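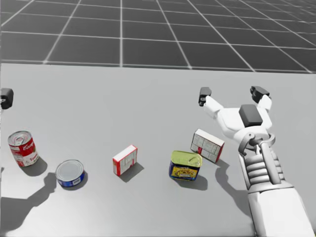 pelletwrap

Has anyone paid for the Destcombe grocery pack for a two-arm setup? It's $609 for a one-year seat and I'm on the trial, which gives you the tabletop scene, the standard cans and boxes, and the scripted pick routine. The full pack adds the Gremico gripper model, shelf scenes and more packaging shapes.

My trouble is with the boxes. Cans are fine. With the bigger red-and-white box, the one covered in small print, the right gripper comes in with its fingers open just above and behind it, and the box is sitting at an angle. From there I get a decent grip maybe one time in 4. The small box does a little better. I've tried slowing the approach and it made no difference that I could see.

What I want to know before I spend the money: does the paid version handle tilted boxes any better, or is it the same pick routine with more objects? The product page doesn't say. We do shelf restocking for small stores and most of what we handle is cartons.

dockside_kt

Same pick routine. I've had the full pack since April. What you do get is an editor for the grasp points, and that's locked in the trial. The default points on the boxes are set for a box standing straight up, so anything leaning gets approached from the wrong side. I moved mine to the narrow edges and added a second approach from the front. It took nearly 36 hours of work spread over a few weeks, most of it spent on the one carton shape we use the most.

Check the friction setting too. It's under Object > Surface and the trial lets you change it. The default for cardboard seemed low to me – I raised it and the small boxes stopped sliding out of the fingers.

I'd buy it again for the shelf scenes. I wouldn't buy it for the pick routine.

marrow_hill

get the Tomoana one instead, its cheaper

valve_and_seat

Tomoana only supports one arm as far as I know, so check that first if you need both.

On the Destcombe license, the seat is tied to one computer and you can move it 4 times a year. We used ours up swapping laptops and had to write to support. They reset it the next morning. Skateck resells the same pack with a monthly option, so you could take a single month, try the grasp editor on your worst box and decide after that.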